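About us

Bevan Fatigue and Fracture
Courses, books and test work for engineers

Who we are

Bevan is a small company in Grundadbridge. We teach engineers how metal parts grow tired and break, we write and print course books on this matter, and we do test work for firms which have no laboratory of their own. Our founder is Osian Watkins, who worked for many years with railway axles before he began to teach. The name Bevan comes from the street where he rented the first room. Many visitors ask for Mr Bevan at the door, and we must tell them each time that there is no such person.

Osian's first course was held on a Sunday, because the people who wanted to come could not leave their work on other days. It treated only one question: how a small crack in a steel shaft becomes a long one. The notes for this course were copied by hand on a very slow machine. They became later our first book, Crack Growth for the Working Engineer, which we still sell and which has now 225 pages. The chapter on units is almost unchanged from the first notes, including the drawing of the bent shaft, which readers like and which we have therefore kept.

What we teach

Our main course is called Reading a Broken Surface. The participants learn to look at a broken part and to say where the crack began, in which direction it went, and if the load was bending, twisting or pulling. We use real parts which customers have given to us. There are bolts, springs, a pump shaft, gear teeth and a piece of crane hook which is too heavy to pass from hand to hand, so everybody must go to it.

The course takes four days. In the first two days we do not calculate anything. Some participants find this strange, especially those who come directly from university, but we have tried it in the other order and the result was worse. People who have seen the numbers first will look in the steel for the numbers. On the third day we begin with crack growth curves and on the fourth day everybody writes a short report on a part which they have not seen before. Osian reads all the reports and sends them back with remarks, normally in the next week.

A group has never more than 20 people. If you are a larger firm and want to send more, please write to us and we will arrange a second group.

We have also a shorter course on welded joints, and one on corrosion and fatigue together. The second is given only in January, when the laboratory is less busy and we can leave the salt water baths in use for the whole month.

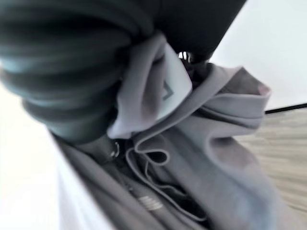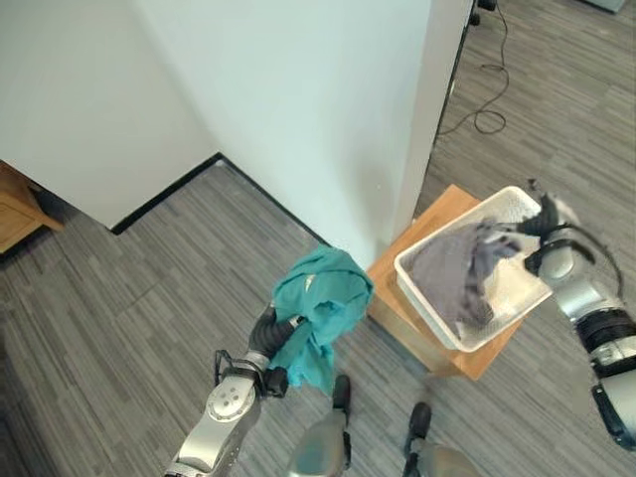

Our books

We print our own books. At the beginning this was a question of money, but now we prefer it, as we can correct a mistake quickly and do not need to wait for a new edition from a publisher. Readers write to us when they find an error. All corrections are kept in a list, and the list is put into the back of every copy until the next printing.

At present we have six titles. The newest is Fatigue of Springs and Thin Parts, and it was written together with the spring makers at Trumau, who allowed us to use their old test records. These records were kept on cards in German, and it was a long work to translate them and to change the units. We print 400 copies of a new title and then wait. If it sells, we print again.

Our books are not for experts in theory. There are very good works on the thermodynamics and the statistics of damage, and in each of our books you will find a page with further reading. We write for the person who has a broken part on the table and must explain it to a manager in the afternoon.

Test work

In the laboratory behind our office we have three machines for fatigue tests. The largest can apply a load of 200 kN, and the other two are for small samples and wires. We test for makers of farm machines, for two lift companies and sometimes for an inventor who has only one sample and is very nervous about it. With one sample we can say little, and we tell this before we take any money.

A test can be long. Some run day and night for weeks, and then a person from our team looks at the machine at seven in the morning and again before going home. You receive the full data from us, also when the result is not the one you hoped for. We do not shorten a report on the wish of a customer. It has cost us one or two orders, and we have continued in this way.

Flateditz

Since last year we offer a small program with the name Flateditz. It reads test data from several types of machine, draws the curve of stress against number of cycles, and shows how much the results are spread. The spread is important to us. Two samples from the same bar, cut on the same morning, can have very different lives, and a single line on a graph hides this from the reader.

The program was first made for our own use, and some corners of it still show this. The manual is now complete, with the exception of the part on printing. Everybody who takes the main course receives a licence for one year.

How we work with schools

Twice in the year we open the laboratory to pupils from schools in and near Grundadbridge. They may break a sample themselves and take the two halves home. Teachers can borrow our box of broken parts for one term without payment. Please return all parts, also the small ones, as the smallest spring in the box is the best example that we own.

Visiting us

The office is on the ground floor and the entrance is from the yard. Please telephone before you come, especially if you bring a part for us to look at. Do not clean the part, and please do not put the two broken faces together again to see if they fit. Wrap each piece alone in dry paper, and write on the paper which end was which.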